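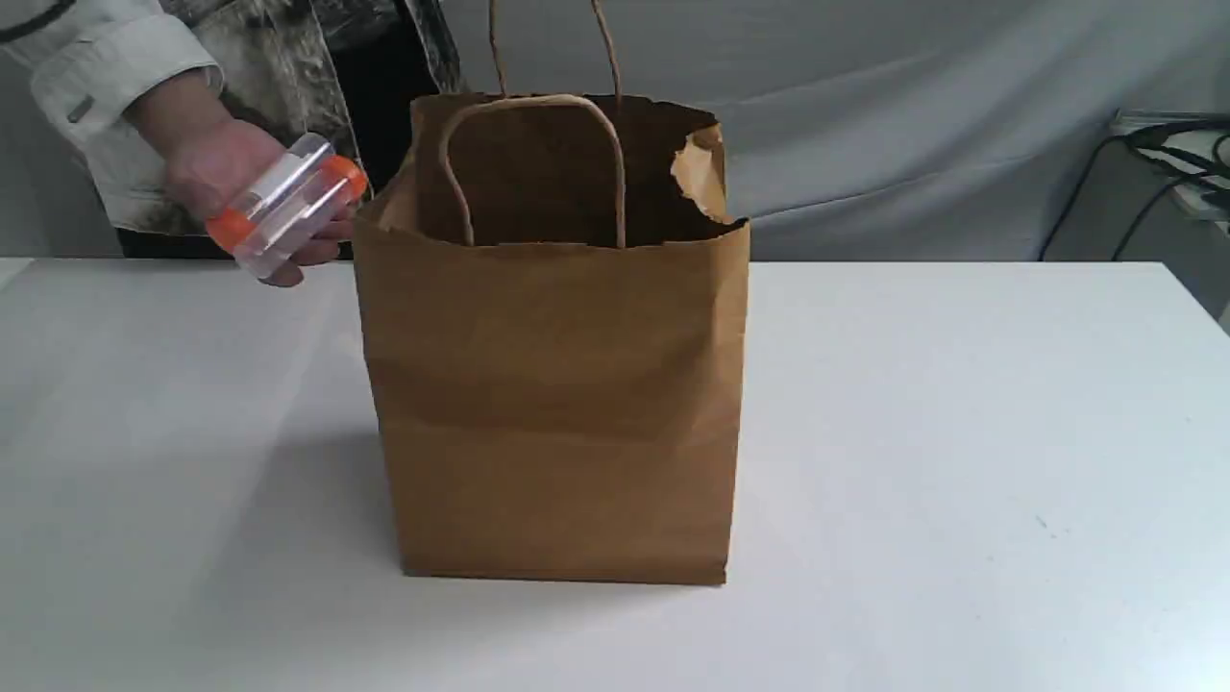 Divina Pascual asked, before the introductions were quite finished, whether a machine that could pack groceries would also know to leave the eggs until last. Her question set the tone for Carkico's October open day, at which members of the Jilluvbridge network were invited to observe the company's work on bag packing and handover tasks.

Visitors were received by Rhea Salazar, who outlined the aims of the program. The Grarkar project is concerned with everyday handling between a person and a robot, and paper bags have been chosen as its main subject this year. They crease and lean, and their handles fall in a different position each time. Ms. Salazar noted that 1269 trials have been recorded to date, of which 300 were completed over the winter.

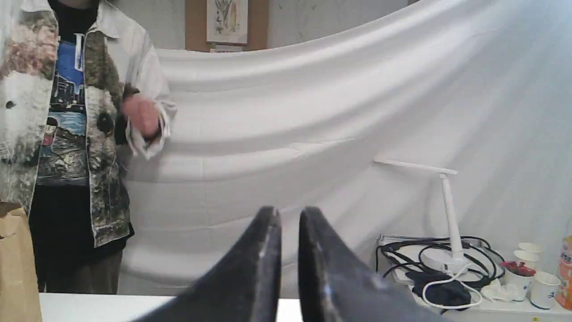 The demonstration was held at the worktable and was repeated for two groups, the first at 10 a.m. and the second after lunch. Arnel Belmonte explained the use of wrist-mounted cameras, which give the control software a close view of the fingers and whatever lies between them. He advised that lighting and backdrop are kept plain so that changes in the bag itself are easier to study.

Discussion turned to the question of pace. Several members enquired whether the arm could be made to work at the speed of a store clerk. Mr. Belmonte replied that speed is not a priority at this stage, and that the team would prefer to see dependable behaviour near people's hands.
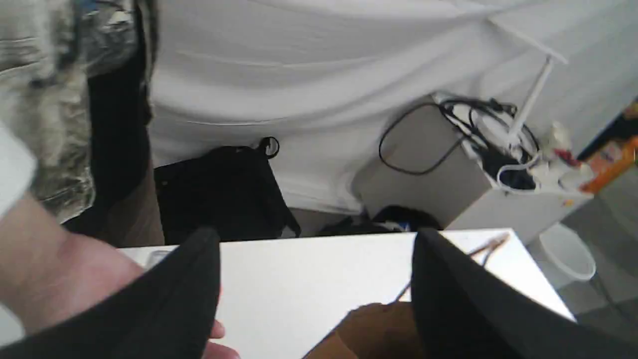

Attendance for the day was 104, including a delegation from Abella led by Jayson Umali. Ms. Pascual's question about the eggs was referred to the planning group, which will consider fragile goods in the new year.

Members wishing to attend the next open day should register their interest with Mark Anthony Mangubat at the network office. Places in each group are limited.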